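Girkovholm Household Studies
Call for Participants: Mugs and Small Items at the Table

Girkovholm is seeking adults to take part in a study of how people place, pick up and put away small objects on a tabletop. The study is carried out by the Drollurico program and concerns ordinary items: drinking vessels with handles, small blocks, and the work surfaces on which they are set down. No special skill or training is required.

Sessions are held in the table room on the second floor. A green-handled mug appears in all four views of the table that follow.

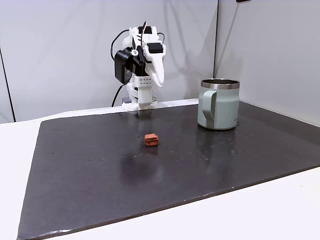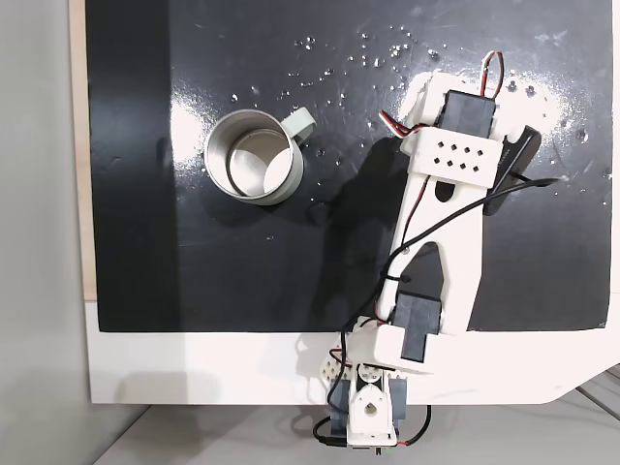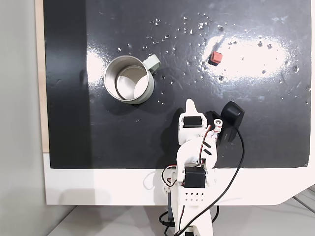
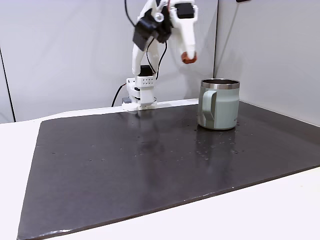
Beathag Baxter writes that the part she had expected to find easiest, setting a mug down with its handle facing a given way, was the part that held her attention longest, and that she has since noticed how seldom she does it the same way twice in her own kitchen. She adds that the chairs could be softer, and that future participants should eat beforehand.

The chairs have been replaced. The advice about eating remains sound, as food may not be brought into the table room.

What participation involves

Each participant attends 2 sessions in the same month. During a session you will be seated at a table and asked to move a mug, a block or both to a stated position. Some tasks ask you to turn the mug so that the handle points in a given direction. Others ask you to leave it wherever seems natural. Between tasks you will complete a short written form on how comfortable the reach was and whether you would have chosen a different spot.

The first session begins at 9:30 a.m. and includes a period of instruction. The second begins at 1:00 p.m. and consists of tasks only. Participants who prefer their left hand will be given a table arranged accordingly, and should state this preference when they apply.

Who may apply

Applicants must be 18 years of age or older and able to sit at a table and lift a filled mug with one hand. Applicants who wear glasses for close work should bring them. Persons who took part in the earlier Drollurico study of shelves and drawers are welcome to apply again. Current employees of Girkovholm and members of their households are not eligible.

The present round has 12 places. Our register of past and prospective participants holds 548 names, and persons already listed there must still submit a new application for this study. Over 2,000 written forms have been collected in earlier rounds and are kept in the study archive without names attached.

Payment and expenses

A fixed payment is made at the close of the second session. Participants who attend only the first session receive half of the full amount. Bus and train fares are repaid on presentation of a ticket. Parking is available behind the building, but the entrance is narrow and larger vehicles should use the public lot across the street.

Privacy

Written forms are marked with a participant number only. The list linking numbers to names is held by Roswitha Marti and is destroyed when the round closes. You may withdraw at any time, before or during a session, and may ask that your forms be removed.

How to apply

Applications should be addressed to Italo Negri, Participant Office, Girkovholm. Please include your name, a daytime telephone number, your preferred hand, and any dates in March on which you cannot attend. Applications may be sent by mail or left at the front desk during office hours. Applicants will be notified in writing whether or not a place is offered.

Questions about the content of the tasks may be directed to Alistair Dalgleish. Questions about access to the building, including use of the elevator, should be directed to the front desk.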